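Visodance, lisez-moi

Version du 2/5/18

Bonjour et bienvenue dans le dossier Visodance ! Si vous êtes là, c'est sans doute que vous avez récupéré l'archive et que vous vous demandez par quel bout la prendre. Je me suis posé la même question en la rouvrant après tout un hiver, alors j'écris ce fichier un peu pour vous et beaucoup pour moi.

Visodance est un relevé de mots du bal folk, tels qu'on les trouve écrits à la main sur des carnets, des programmes, des dos de partitions. Je danse depuis longtemps (mal, mais longtemps) et j'ai toujours été frappé par la façon dont une même danse change d'orthographe d'une vallée à l'autre. Bourrée, bourée, borrèia, bourreio... J'ai commencé à les noter en octobre sur un coin de cahier, puis le cahier a débordé.

Ce que contient l'archive

Le fichier principal s'appelle mots.csv. Il compte 679 lignes, une par forme relevée, avec le mot tel quel, la forme que j'ai retenue comme entrée, le type de document d'origine et une colonne de remarques. Cette dernière est un joyeux fouillis, je vous préviens : j'y mets aussi bien « accent douteux » que « à vérifier avec le carnet bleu ». Le carnet bleu est chez moi, écrivez-moi si une ligne vous bloque.

À côté, vous trouverez sources.csv (351 documents, du programme de fête plié en quatre jusqu'au gros registre de répétitions) et un dossier notes, en texte brut, où je discute des cas pénibles. La scottish y occupe à elle seule une page entière. Schottische, chotis, scottiche, et même une « cottiche » que j'aime tellement que je l'ai laissée en entrée séparée, contre toute logique.

Comment je transcris

Je recopie ce qui est écrit, fautes comprises. Les majuscules restent où elles sont, les abréviations aussi. Quand une lettre est illisible, je mets un point d'interrogation, et quand c'est le mot entier, je mets [ill.] et je passe au suivant. Premier passage au crayon sur fiche, deuxième passage en rouge pour les corrections, et seulement après la saisie. Oui, c'est lent ! Mais j'ai essayé de taper directement et je corrigeais sans m'en rendre compte, ce qui fichait tout par terre.
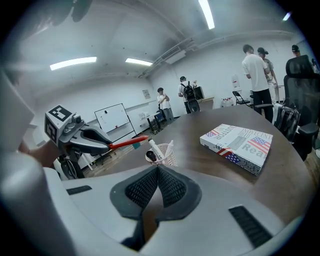
L'objet rouge en forme de stylo, près du pot à crayons.

Pour les accents, j'ai longtemps hésité. Dans les carnets les plus rapides, l'aigu et le grave se résument à un petit trait vertical posé n'importe où. J'ai fini par adopter l'accent attendu en français moderne, avec la mention « trait » en remarque. Pour les formes occitanes je ne touche à rien, je ne suis pas assez calé.

Le format

Tout est en UTF-8, séparateur point-virgule, guillemets doubles autour des champs qui contiennent une virgule. Si votre tableur vous affiche des « Ã© » partout, c'est l'encodage à l'import qu'il faut changer, le fichier va bien. Les identifiants sont des nombres, sans zéro devant, et ils ne se suivent pas toujours : quand je supprime un doublon, je ne renumérote pas. La ligne 494 a ainsi disparu, c'était une mazurka comptée deux fois.

Le petit script Onano, fourni dans le dossier outils, regroupe les formes proches et sort une liste à relire. Il se trompe gaiement (il tient absolument à rapprocher « branle » et « brandi ») mais il fait gagner des soirées. Il se lance sans option, depuis la racine de l'archive.

Ce qui manque

Plein de choses. Les danses bretonnes sont très mal couvertes, j'ai eu peu de documents et je lis mal le breton. Le fonds Tirnley, un carton de programmes que j'ai dépouillé aux trois quarts, attend sa dernière pile. Et je n'ai pas de dates fiables pour une bonne partie des feuilles volantes, donc évitez de tirer des courbes par décennie là-dessus, elles seraient jolies et fausses.

Réutilisation

Servez-vous, citez Visodance et la date de version, et si vous corrigez quelque chose envoyez-moi la ligne entière avec son identifiant. Les ajouts sont les bienvenus aussi, même deux ou trois mots trouvés au fond d'une housse d'accordéon.

À faire pour la prochaine version : finir Tirnley, séparer la colonne remarques en deux, et trancher une bonne fois sur la cottiche.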